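Forkbridge workshop, notebook 4
June 16, 2023
Snack packets, sorting and restocking

Started late, after the delivery. Two cartons of mixed snacks came in for the Palero shelf order, and as usual the packing list only covers the outer cartons. Everything inside is loose. Spent the first hour getting it all out and into piles on the long bench before doing anything with it.

Order is for 12 trays, small packets at the front, tall packets standing behind. Fluvgate want the same layout in every tray so their people can refill without a drawing. I had a layout from May that worked for biscuits and nuts. It does not work for these. The spicy strips come in a soft packet with air in it, and the fat part sits lower than I had allowed for, so a row of them leans forward and pushes the small ones out over the lip.

Things tried, in order:

Laying the tall packets flat. Fits, but you lose the front of the packet and have to lift each one to see what flavor it is. Dropped.

Standing them back to back in pairs. Better. They hold each other up as long as the row is full. Take two out and the rest slump.

Standing them singly with a card divider every third packet. Best so far. Divider is cut from the lids of the delivery cartons, 900 g board if the print on the flap is right, which is stiff enough. Cut with the Mogensen trimmer, blade needs changing, it is tearing on the last inch.

Small packets are easier. They slide down flat on one another and a full tray front takes a double row. The trouble with them is that they are also red, and when they get in among the tall ones in a mixed pile you miss them. Found several stuck behind the dividers when I tipped out the first tray.

Moved over to the checkered cloth for the handling part. The green and white squares are handy for this, the red shows up well on them and you can line a packet up by eye without a ruler. The spicy strips are the mala ones, 麻辣 in red on the white band with the orange lizard under it. Held by the sides, the packet stands upright and the crimp at the top stays clear.
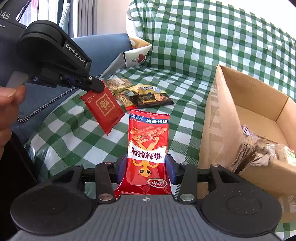 Colette Poulain says the crimp should face the same way in every tray, and that I should stop picking packets up by it. At her last job they had a whole pallet sent back for bent tops, nothing wrong with the food, the shop just didn't want them on the shelf. She would also put the lizard ones on the left in all the trays, so that the refill sheet can say "left" and be done with it. Agreed to both. Changed the layout sheet.

She also asked whether the small packets have to be at the front at all. I said that's what the order says. She said to ask. Sent Fluvgate a message at lunch, no answer by the time I stopped.

Afternoon. Did the full count since the invoice needs it anyway. 507 packets over both cartons, tall and small together. 19 put aside: creased across the front, crimp folded over, or a corner opened up. The opened ones went in the bin, the creased ones are in the tub by the kettle and anyone can have them. The mala ones are hotter than they look. Have water nearby.

Filled four trays with the new layout. First one took far too long because I kept going back to straighten the row. By the fourth I was putting the dividers in first and dropping packets into the gaps, much quicker, some five minutes a tray. Left the fourth one on the edge of the bench and knocked it with my hip on purpose. Two small packets jumped the lip, tall ones stayed put.

Lip needs to be higher by the width of a finger, or the front row needs to be one layer. Would rather not touch the trays, so one layer. That leaves us with small packets over at the end. Put the extras in a zip bag with the refill sheet, they will need them first anyway.

Notes on the cloth: crumbs from one of the split packets got into it, oily, went pink where I wiped. Took the worst off with dish soap. Don't use it for the biscuit order until it has been through the wash.

To do
New blade for the trimmer.
Cut the rest of the dividers, same size as the ones in tray 2 (tray 1 are a bit short, do not copy those).
Redo trays 1 and 2 with the crimps all one way.
Print the layout sheet again, old one from May is still pinned over the bench and should come down.
Chase Fluvgate about the front row.
Flatten the delivery cartons once the lids are used up, they are blocking the sink.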